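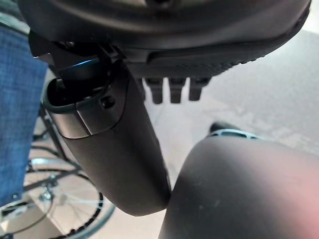 Folding wheelchair in a small bedroom, where to park it?

Posted in: Care at home, Equipment

Hello to all. My mother-in-law comes to stay with us after her hip operation, and I am preparing the small room downstairs. We have a hospital bed on loan, a bedside cabinet, and a folding wheelchair of the make Omimix. The room is narrow. If I put the chair beside the bed, I can hardly pass to the window. If I fold it each night, it takes me a long time to open it again, and I am afraid to pinch my fingers.

My second problem is the handles. The chair is second-hand and the left grip turns a little when I push. I don't know if this is dangerous or only annoying. The shop in Prurkcombe told me to bring the chair in, but I have no car until March.

Thank you for every advice.
Tôn

Plutbridge

I cared for my father at home for 3 years, so I can tell you what we did. Please check also with the nurse who visits you.

For the parking: leave it open in the daytime, on the side where she gets out, and as near to the bed as the rail permits. At night we folded it and put it at the foot of the bed. To fold, lift the footplates first, then pull the seat upwards with both hands, at the front and at the back of the fabric. To open, press down on the two seat bars with flat hands and keep the fingers inside, on the fabric. After one week you will do it quickly.

For the grip: a grip which turns is a real risk on a slope or at a kerb, when you pull the chair backwards. Do not use the chair outside until it is fixed. The rubber has become loose from the tube. Pull it off (a little warm water with soap helps), clean the tube, let it dry for a full day, and push on a new grip. Take the old one with you when you buy, the inside diameter is not the same for all chairs.

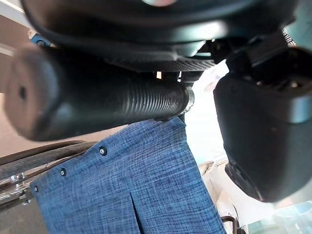

Push handle with a ribbed grip, blue fabric just under it

When the new grip is on, twist it hard with the whole hand. If it moves at all, it is the wrong size and must go back. Look also at the fabric of the backrest where it meets the tubes. If the seam opens there, the chair is not safe for her to lean on.

omimix_user91

just put hairspray inside the grip, works like glue. 2 minutes. mine holds since last summer

Plutbridge

I would not trust hairspray for a person after a hip operation, sorry. For a bicycle maybe.

One thing I forgot about the room. Measure the free floor with the chair open, and count in the space for your own feet behind it.

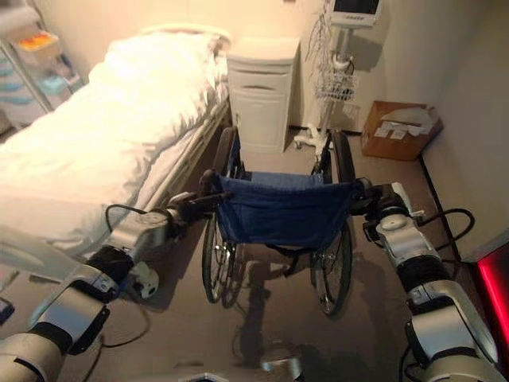 You need to stand there and steer with both hands, and in a narrow room you will often go out backwards. Put the brakes on before she sits down or stands up, both sides, also when it is only for a moment. If the cabinet is in the way, try it on the other side of the bed, but she must still reach her glass and her telephone from the pillow.

Tôn

Many thanks. I have ordered a pair of grips and I will move the cabinet tomorrow. The hairspray I leave in the bathroom.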